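Speaker notes – Desk and Table Lighting in Shared Study Rooms
Presenter: Ha-neul Min, Dreritz Institute, Facilities and Furnishings

Opening
Thank the hosts and state the subject: the placement of lamps and stands on shared worktables. Note that the talk covers placement and surface only. Bulb selection is addressed in the Clomis handbook, and copies are at the door.

Background
The November review covered 39 study rooms. In 37 of them the lamp had been placed wherever the cable happened to reach. Readers then worked in their own shadow, or moved the lamp and pulled the cable across the writing area. Pause for questions from the Irna group, who carried out the room visits.

Surface
A matte white top spreads light evenly and shows shadows plainly. It also shows every mark. Departments should agree on a cleaning schedule before ordering. Mention the Sung reading room, where glossy tops were replaced after complaints of glare.

Placement
The base should stand toward the far side of the table, with the cable led away behind it. Leave the near side clear for papers and books. Where two readers share a table, seat them first and set the lamp afterward. Controls must remain within reach – this point is often missed when a lamp is pushed back against a wall.

Show both views. Allow time for the room to look.
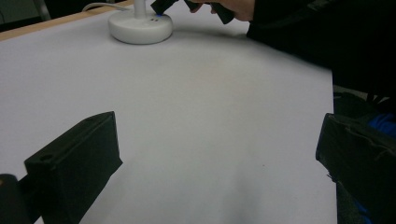
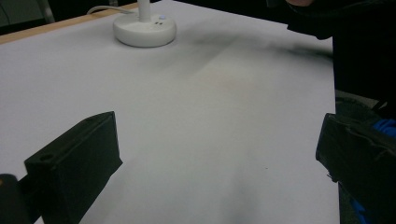 Costs
The budget for the next phase is about $3000, to be spent on cable clips and replacement tops. No new lamps will be purchased. Requests should reach the furnishings office in writing, with the room number and the table length.

Take questions. Remind attendees to return the sign-in sheet.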